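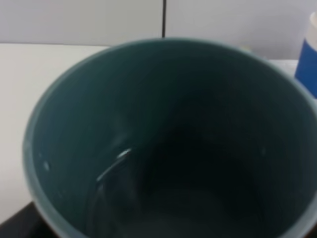

4. Descaling the Pluvley kettle

The box says "self-cleaning." Treat that as a hope. In hard water areas the 900 ml tank will scale up no matter what the label promises.

1. Unplug the kettle and let it cool.
2. Fill to the upper line with equal parts white vinegar and water. The branded sachets cost more and we saw no difference.
3. Plug in, bring to a boil, switch off. Leave for up to 70 minutes.
4. Empty, then boil and discard two full tanks of plain water.

Note: The descale light runs on a timer. It can't detect scale, so look inside the tank before you believe it.

Caution: Don't put the base in water. Wipe it with a damp cloth.

If your first cup of tea still tastes sour, repeat step 4. The lemon trick you may have read about online did nothing in our kitchen.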